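Uller toy bin, blue

The Uller bin is a simple open-top tray for small toys. It is made from plastic, with rounded corners and a thick rim which is easy to hold. We sell it for playrooms, classrooms and waiting rooms. It can carry 400 small parcels of dust and still wash clean – so our customers joke.
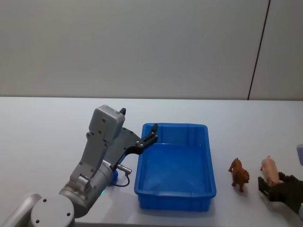

Uller bin in blue, with toy animals beside it.

The walls open a little toward the top, so a child can reach inside without difficulty. Please wash by hand with mild soap. Animals are not included, but you can order them from our Nosia farm series – sold in sets of 6.
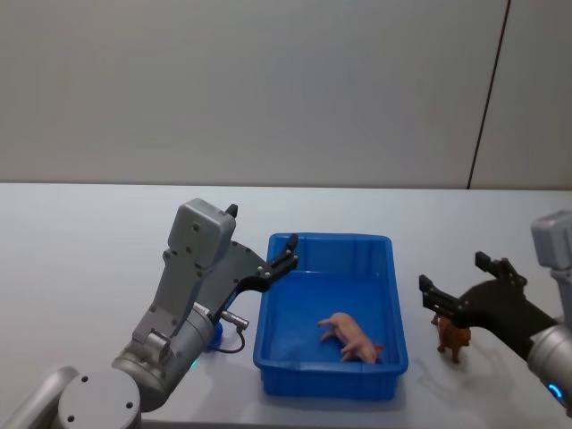
Volkan Avcı: We keep three of these on a low shelf and the children put the animals back by themselves. I would like a lid also.

Contact | © Uller | Back to top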